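Questions I Get About the Show

I host a Thursday night call-in show about high school and small college sports on the campus station in Brarkberg, and the same questions keep landing in my inbox, so I finally sat down and typed out some answers. If yours isn't covered, write to me and I'll add it when I get a minute.

When are you on?

Thursday at 7 p.m., right after the jazz hour. We go two hours during football and basketball, and one hour the rest of the year unless something big is going on (playoffs, a coach leaving, that kind of thing). In May we sometimes start late because the station carries home baseball and extra innings are extra innings.

Where do I find you on the dial?

970 AM. If you're out past Cludton you'll start to lose us after sunset, when the station has to turn its power down. People on the east side tell me they can pick us up fine in the car and not at all in the kitchen. I can't explain it, but try moving the radio to a window!

Can I listen online?

Yes, the stream is on the station page. It runs a little behind the over-the-air signal, so if you're calling in, please turn your computer down before we put you on. I say this every week and every week somebody comes on with their own voice chasing them around the room.

Do you keep old shows?

We keep the last 12. After that they get wiped to make room, and I'm sorry to everyone who has written asking for the Jaramillo rivalry special. I'd love to hear it again myself. If you taped it, please get in touch, I mean it.

How do I get on the air?

Just call. Someone will pick up, ask for your first name and what you want to talk about, and put you on hold. You'll hear the show through the phone while you wait. We take calls after the second break, and I try to get to everyone, though some nights the lines are full and I can't. You don't need stats in front of you. My favorite call of the whole winter was from a grandmother who wanted to complain about the bleachers.

Why don't you talk about the pros?

There are a hundred places to hear that already, and there's one place to hear about Cludton girls' volleyball. I'll mention a big game if it's all anyone is talking about, and then we move on. I do break this rule for hockey sometimes. I'm weak.

You got my kid's score wrong. Will you fix it?

Of course, and please tell me. I get most scores by text from people sitting in the stands, and a 3 turns into an 8 pretty easily when you're reading off a cracked phone. Corrections go at the top of the next show.

Can my team come on?

I'd love that. The studio holds me plus 3 guests before we run out of microphones, so bring your captains and leave the rest of the roster listening at home. Give me 2 weeks' notice if you can. Coaches are welcome too, though the kids are usually better talkers.

What's the Budent Cup?

Oh boy. It's our listener pick'em contest, named after the old Budent rink, where I used to skate very badly as a kid. You send in your picks before the Thursday show, I read the standings at the end, and whoever is on top after the last week of the season gets the trophy for a year. It's free. I play too, and I've never finished in the top half.

Do you play anything yourself?

Slow-pitch softball in the summer, right field, bottom of the order. Please don't come watch.

How can I help out?

We can always use people to keep score, answer phones or run the board. You don't have to be a student, and we'll show you what to do. Come by before the show and knock loudly, the door sticks.
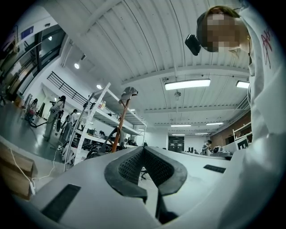
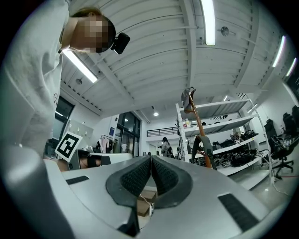
Both: gripper up close, with someone leaning in.

Contact the show | © Brarkberg campus radio sports | Back to top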